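3.2 Collecting demonstrations

Demonstrations for the Plerach policy were recorded with hand-held grippers at the round table in the Claraddale lab. Each operator held one gripper, and video was logged from the gripper's own camera. We recorded 1170 episodes over seven sessions in November. Start positions were changed between episodes – object first, then the operator's place at the table.
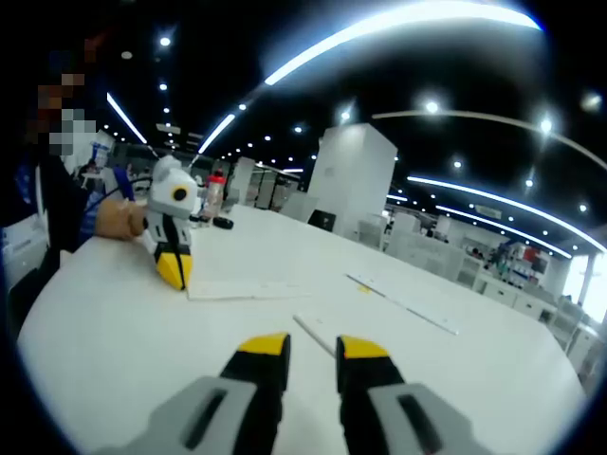 Birutė Lepik objected in review that changing both at once makes failures hard to trace, and asked for a subset with the operator's place fixed. We set aside 431 episodes that meet this condition and trained on them separately (Table 2).

Episodes were dropped if tracking was lost or if the fingers left the view of the camera. Trimming was done by hand in Imico by Edgars Juška. Idle time at the start of an episode was cut – idle time at the end was kept, as the policy has to learn when to stop.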